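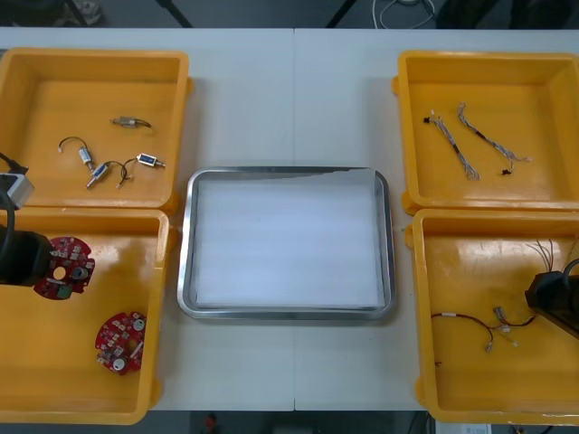 左右のロボットアームが、黄色い箱の中の部品をつかむ作業をしているところ。まん中は金属のトレー

ロボットの「手」をくらべてみよう

公開日:2018年9月4日

工場では、たくさんのロボットがはたらいています。ロボットのうでの部分を「アーム」、物をつかむ手の部分を「グリッパー」といいます。人の手は一つの形でいろいろな物をつかめますが、ロボットの場合は、つかむ物に合わせてグリッパーをえらびます。どれがよいかは、実際にためしてみないとわかりません。

トロルコウ研究室では、2台のアームを使って、部品をつかむテストをしています。テストを受け持っているのは、ロニヤ・レーケンさんとソルヴェイ・ブレッケさんです。

つかむのがむずかしい部品

写真の左下の箱には、赤くて丸い板が入っています。これは「基板(きばん)」といって、電気の通り道と小さな部品がのった板です。左のアームは、黒いグリッパーで基板のふちをはさんでいます。基板の表面には細かい部品がびっしりついているので、まん中を強くおさえるとこわれることがあります。そのため、はさむ場所はふちにかぎられます。

左上の箱にあるのは、短い黒い電線がついた小さな部品です。本体はかたいのでつかみやすいのですが、電線がやっかいです。となりの部品の電線とからまると、一つだけ持ち上げたつもりでも、二つついてくることがあります。

右がわの箱には、細い電線をまとめた「ワイヤーハーネス」が入っています。ロボットにとっては、これがいちばんの苦手です。かたい部品なら、どこをつかんでも形は変わりません。電線はやわらかいので、持ち上げるとたれたり、曲がったりします。はしについている「コネクター」(電線をつなぐための部品)がどこを向くかも、毎回ちがいます。

どんな手があるの?

グリッパーには、いろいろな種類があります。

2本指のグリッパー
2本の指ではさみます。しくみがかんたんで、基板のふちのようなうすい所をはさむのにも向いています。丸い物は、指の間で回ってしまうことがあります。

3本指のグリッパー
3つの方向からおさえるので、丸い物やつつの形の物が安定します。指が多い分、せまい箱の中ではまわりにぶつかりやすくなります。

吸ばんのグリッパー
空気をすって、物をくっつけます。紙の箱やガラスのような、平らな面が得意です。電線のように細い物は、空気がもれてしまってくっつきません。

やわらかい指のグリッパー
ゴムなどでできた指が、物の形に合わせて曲がります。くだものを運ぶときなどに使われます。重い物は苦手です。

くらべるときの決まり

ブレッケさんたちは6月に、「ウォンダス」と「プレルトベルグ」という2つのグリッパーをくらべました。同じ部品を、どちらのグリッパーでも253回ずつつかみます。グリッパーのほかは、何も変えません。箱の場所も、アームの動く速さも、部屋の明るさも同じにします。二つのことをいっぺんに変えると、結果がちがったときに、どちらのせいなのかわからなくなるからです。

つかめたかどうかのほかに、次のことも記録します。

・持ち上げてから落とさなかったか
・いっしょに別の部品がついてこなかったか
・部品にきずがつかなかったか
・つかむまでに何秒かかったか

基板では、ウォンダスのほうがよい成績でした。ところがワイヤーハーネスになると、ウォンダスは失敗がふえ、プレルトベルグが上になりました。プレルトベルグは指の先が細く、電線を1本だけねらいやすいのだそうです。

「どちらが勝ちかと聞かれると、こまります。何をつかむかで答えが変わりますから」とレーケンさんは話します。

カメラもだいじ

よいグリッパーがあっても、部品の場所がわからなければつかめません。そこで、上や横からカメラでさつえいし、コンピューターが部品の位置と向きを調べます。ぴかぴかした金属は光をはねかえすので、形を見まちがえることがあります。照明の向きを変えるだけで、つかめる回数がふえることもあります。

家でやってみよう

よういする物:わりばし、せんたくばさみ、スプーン、消しゴム、ビー玉、毛糸

わりばし、せんたくばさみ、スプーンで、消しゴム、ビー玉、毛糸を一つずつ、となりの皿に運びます。それぞれ13回ずつためして、成功した回数を表に書きましょう。皿と皿の間は、いつも同じ長さにします。おわったら、毛糸を2本からませて、1本だけ運べるかどうかもためしてみてください。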